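Last updated: 27 Dec 2018

4. Setting up the Muli deck tracker

Okay, so you've got Prukberg installed and you've played at least one match (if you haven't, go do that first, the tracker needs the log folder and the game only makes it after your first match). This section gets Muli reading your games and showing your remaining cards on screen. I've set it up on my own two computers and on Rohani Rondonuwu's very old laptop, so I've seen most of the ways it can go wrong!

Before you start

Close Prukberg completely. Minimizing doesn't count, and neither does sitting at the login screen. You'll want 180 MB free on the drive, plus a bit more if you plan to keep replays.

Installing

1. Unzip the Muli folder somewhere you can write to. Your documents folder is fine. Please don't put it inside the game folder, the patcher treats anything it doesn't recognize as junk and deletes it.

2. Run the setup file and pick your language. This has to match the language you play in. I play in English but had my tracker on the system default for a week, and every single card came up as "Unknown Spell."

3. When it asks for the log folder, press Find. If Find comes back empty, press Browse and look for a folder called Logs next to your saved settings.

4. Leave "Start with game" unchecked for now. You can turn it on once you know everything works.

Note: If you play on both the Aststead and Pladbridge servers, make a separate profile for each one. Collections don't carry across, and with a single profile the tracker mixes them into one big happy list of cards you don't own.

Importing your collection

5. Start Prukberg, then Muli, in that order. Open your collection in the game and page through it from the first page to the last. Go slowly! The tracker reads a page when it has finished loading, so if you flip too fast you'll get holes.

6. Check the total in the corner of the Muli window against the one in your game. If they're off by a few cards, go back through the promo pages, which for some reason load later than everything else.

7. Pick a deck and click Link. A legal deck is 40 cards, and Muli will refuse anything shorter, including those half-built ones we all have lying around.

Caution: Don't click Reset Collection thinking it means refresh. It wipes the whole import and you'll be paging through it all over again. Melati Teoh asked for a confirmation box back in May and it's on the list, but it isn't in this version.

Placing the overlay

8. Set the game to borderless window. The overlay can't draw over true full screen, and on some setups it will make the game flicker when you try.

9. Drag the card list to whichever side you like. I keep mine on the left, away from the End Turn button (ask me how many turns I've ended by accident). Scale starts at 100 percent and you can pull it down if you're on a small monitor.

10. Play a practice match against the computer. Cards should gray out in the list as you draw them. If the list just sits there, quit both programs and start again from step 5.

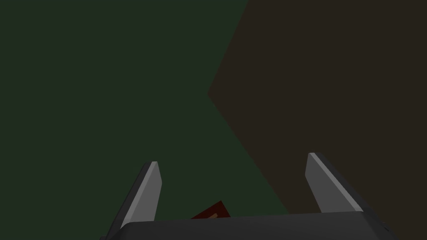
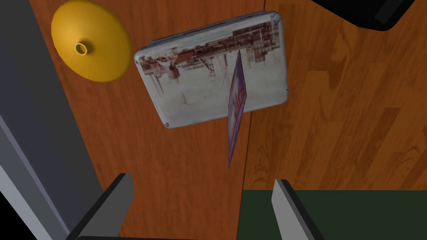
When the tracker loses count

Sooner or later you'll run into a card that shuffles copies into your deck, and the list will say you have one more card left than you really do. It's mostly harmless. Right-click the extra card and choose Forget for this match, and the draw odds will sort themselves out on your next turn.

If you disconnect in the middle of a match, let the game reconnect first and then press Resume in Muli. Press it too early and it starts a brand new match record, so your stats get a loss you didn't earn. You can remove it under History, Edit, Remove Match, but only until you close the tracker for the day.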